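机器人操作与人工示教课程讲义
第六讲 手持夹爪作业的规范与良好实践

适用对象:自动化专业高年级学生及实验室新进人员
授课:Somkiat Phuthong
实验指导:Thanakorn Nilsuwan

一、本讲目的

前五讲讨论了末端执行器的结构、抓取力的估算以及示教数据的格式。本讲转入操作规范。学生在完成本讲学习后,应能独立执行作业前检查,能够判断一次示教是否应当保留,并能按统一格式填写作业记录。

本讲所称“手持夹爪”,指由操作者手握、以机械连杆带动两指开合的示教工具。其夹指与机械臂所用夹指尺寸一致,因此手持阶段形成的不良习惯会原样进入训练数据,并在机械臂上重现。课程组要求学生按照与操作机械臂相同的标准对待手持作业。

本讲内容依据课程组编写的《Gollus 实验台操作守则》。守则共19条,本讲讲授其中与夹爪、对象及记录有关的部分,电气安全与急停部分见第九讲。校外标准的查阅方法已在第二讲中说明,守则与现行国家标准或所在单位规定不一致时,从严执行。

二、术语

接触面:夹指内侧与对象直接接触的部分,通常覆有垫片。
垫片:固定于夹指内侧、用于增加摩擦并缓冲的可更换材料。
薄边:厚度明显小于垫片可压缩量的对象边缘,如膜、片、翻边。
有效示教:从夹指张开接近对象起,至对象释放、夹指完全离开止,中间无违规中断的一次完整操作。
废弃示教:不符合有效示教条件、但仍须登记的操作。

三、作业前检查

检查由操作者本人执行,不得由他人代签。每个作业时段开始前执行一次,更换对象类别后再执行一次。检查顺序如下。

1. 台面。确认作业区内无与任务无关的物品。台面原有划痕、污痕应登记在台面图上,后续新增痕迹据此辨别。
2. 连杆与转轴。空载开合夹爪15次,感受是否有卡滞或旷动。衬套处出现异响的,停止使用并交实验指导处理。
3. 紧固件。逐一检查夹指与连杆的紧固件,松动者按规定力矩重新拧紧。禁止凭手感加力。
4. 垫片。检查边缘是否起毛、剥落,表面是否光滑化。判定方法见第四节。
5. 对象。核对对象编号与任务单。塑料制品应检查有无裂口和尖锐毛边。

五项检查全部完成后,方可在记录表上填写开始时刻。

四、接触面与薄边抓取

薄边抓取是本课程中出错率最高的一类任务。对象边缘越薄,垫片的状态对结果影响越大:两侧垫片磨损程度不同,薄边会偏向较软的一侧,夹持点随之移位;垫片有剥落的碎片时,碎片可能先于薄边进入夹缝,操作者从手感上难以分辨。

Solerlow 实验台的薄边任务以半透明塑料容器为对象。半透明材料对视觉系统和操作者都提出了较高要求,其轮廓在近距离下往往不清晰,反光点的位置也会随视角改变。操作者不应以反光点作为对准依据,应以容器下缘与台面的交界为准。

两指在容器底部附近夹住半透明塑料薄片,指内侧的垫片表面已显粗糙,边缘有破损和翘起。学习本节时,请对照下列垫片判定等级。
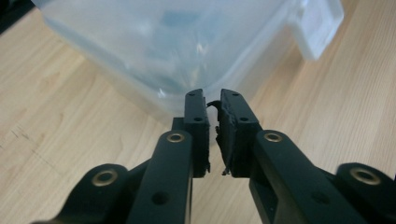
Harb 提出,第四节的等级划分对薄边任务偏宽,二级垫片虽然还能夹住薄片,但同一操作者前后两次的夹持点已难以保持一致,建议薄边任务一律只用一级垫片。课程组采纳了其中一部分意见,修订后的规定列于下文。

一级:表面完整,边缘平直。可用于全部任务。
二级:边缘有轻微起毛,无剥落。可用于一般抓取;用于薄边任务时,须在记录表备注栏注明,且同一时段内不得与一级垫片混用。
三级:边缘撕裂、表面起皮或有碎片垂挂。不得用于采集有效示教,仅可用于练习及故障讲解。

两侧垫片等级不同时,以较差一侧为准。更换垫片应成对进行,新旧垫片不得搭配使用。更换后,旧垫片装入标注编号的袋中,保留至本学期结束。

五、操作要求

(一)接近。夹指应在张开状态下接近对象,两指中线对准预定夹持点。接近过程中夹指不得触碰对象的其他部位。触碰后对象发生移动的,该次操作按废弃示教登记。

(二)闭合。闭合应匀速、一次完成。操作者在闭合途中改变主意的,应完全张开并退回起始位置,不得在半闭合状态下调整方向。

(三)保持。夹住薄边后应保持片刻,再进行提拉或平移。薄片卷曲属正常现象,但卷曲方向应记入备注。

(四)释放。释放时先使对象受到台面支承,再张开夹指。严禁以抖动方式使薄片脱离垫片。

(五)暂停。操作者连续作业满12次后应放下工具休息。手部疲劳会造成闭合速度不均,此类偏差在后期筛查中很难剔除。

六、记录与留存

每次操作无论有效与否均须登记。只登记成功操作的做法会使数据失去参考价值,也使后续人员无从了解失败的原因。上一学年 Udura 数据集共收录示教656次,其中废弃示教与有效示教采用同一编号序列,编号不得跳号、补号或重复使用。

记录表应包含以下各项:
操作者姓名
实验台名称
对象编号
垫片等级(左、右分别填写)
开始时刻与结束时刻
有效或废弃
备注

填写错误时,以单横线划去原文,在旁更正并签名,不得涂抹。电子记录与纸质记录不一致的,以纸质记录为准,由实验指导核对后更正电子记录。

七、常见违规及处理

以三级垫片采集有效示教:该时段全部数据转为废弃示教,操作者重新完成作业前检查训练。
由他人代签检查表:取消该时段作业资格。
未登记废弃示教:补交书面说明,并由实验指导核查同一时段的其余记录。
擅自加工或修剪垫片:停止使用该夹爪,垫片成对报废。

对处理结果有异议的,可向授课教师提出书面复核申请。

八、课后作业

1. 选取实验室内任意一副夹爪,完成一次作业前检查,提交填写完整的检查表。
2. 阅读守则中关于薄边任务的条款,说明“以较差一侧为准”这一规定对数据一致性的影响,篇幅不超过一页。
3. 两人一组,分别对同一对垫片独立评级。评级不一致的,写明分歧所在及各自依据。

作业于下一讲开始前交至实验指导处。第七讲内容为夹持点的标注方法,请预先阅读讲义附录二。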